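Home | News | Coast & Harbor | Letters | Classifieds | Archive | Subscribe

Harbor Notes: the crab line that launched a thousand fines

Thu 10 August

The fisheries office at Drastton has discovered recreational crabbing, and recreational crabbing is not enjoying the attention.

Since the start of the season, anyone dropping a pot or a baited line off the Grenel breakwater has needed a day permit. The rule was on the books for years in the way that rules about spitting are on the books. Then the office got a second patrol boat and, apparently, some fuel to put in it. Officers have checked 238 people on the breakwater and the mudflats behind it, and 119 of them had no permit. That is exactly half, and the office announced it as though it had caught the other half doing something too.

Most of the 119 got a written warning. Eight got fines, all of them for taking egg-bearing females or crabs under the legal size, and one of those eight is now appealing on the grounds that his ruler was in inches.

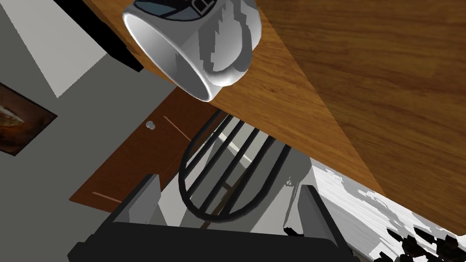

Do children need a permit to crab off the breakwater?

Anyone under 14 can fish free with a single hand line, as long as an adult with a valid permit is standing close enough to be blamed. Pots and traps need a permit in the user's own name, whatever their age, and nobody under 14 can get one.

That last part has caused the most grumbling. Ruxandra Dumitrescu has sold bait from the kiosk at the foot of the breakwater for longer than the permit has existed, and she has taken to keeping a copy of the regulations under the counter, next to the frozen squid. She reads it aloud on request. "They come for a bucket and a bit of string," she told me, "and I have to ask them if they've read section four." Her sales of string are down. Her sales of squid, for reasons neither of us could work out, are up.

Permits are sold at the Drastton office, which opens on weekday mornings, and from the machine at the Wosinov ferry landing, which opens whenever it feels like it. I tried the machine twice. The first time it took my card and thanked me in a language I don't speak. The second time it gave me a permit for a boat. I do not own a boat, but I am now allowed to fish from one until the end of August.

The office says an online system is coming. It has been coming for a while now, and I look forward to meeting it.

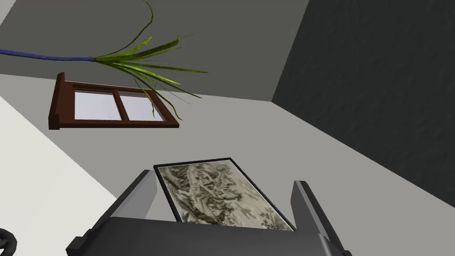

The commercial crews are not shedding tears over any of this. Dorin Roman, who works 60 pots out of Wosinov aboard the Furtună, pays for a license, a berth, a logbook and a tracking unit that beeps at him if he so much as drifts. He has spent years watching weekenders haul up undersized crab by the cooler and sell them to restaurants on the quiet. "One family with a line, I don't care," he said. "Nine coolers in the back of a van, I care." He would like the officers to spend less time on the breakwater at lunch and more time at the back doors of kitchens at five in the morning.

He has a point. The one real haul of the season came from exactly that kind of stop, on the Grenel road, when a van with a bad tail light turned out to be carrying 1,359 live crabs in bread crates. Most were too small to keep. The officers drove them back down to the mudflats and tipped them in, and I am told the crabs left without making a statement. The driver has been called to a hearing later this month, and so has the owner of the bread crates, a baker who would very much like them returned.

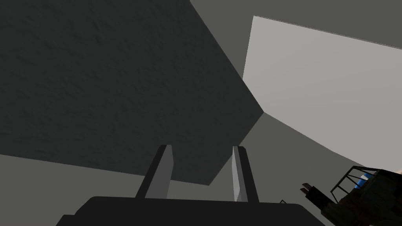
The part I keep coming back to is the size limit, which is measured across the widest part of the shell and not from claw to claw, a mistake made by nearly everyone I talked to and, on one afternoon, by me. Free plastic gauges are available at the office and at the kiosk. They are bright orange and they float - this was tested by a gentleman near me who dropped his.

If you are stopped, the officers will want to see your permit, your gauge and the inside of your bucket. A photo of the permit on your phone is fine. A photo of somebody else's permit has been tried.

There will be a public session on the rules at the Grenel sailing club before the season closes. The office wants to hear about closing the north end of the mudflats during the molt, and a good many people on the north end want to be heard about it. Written comments can be left at the Drastton front desk during opening hours. Bring your own pen, the one on the chain is dry.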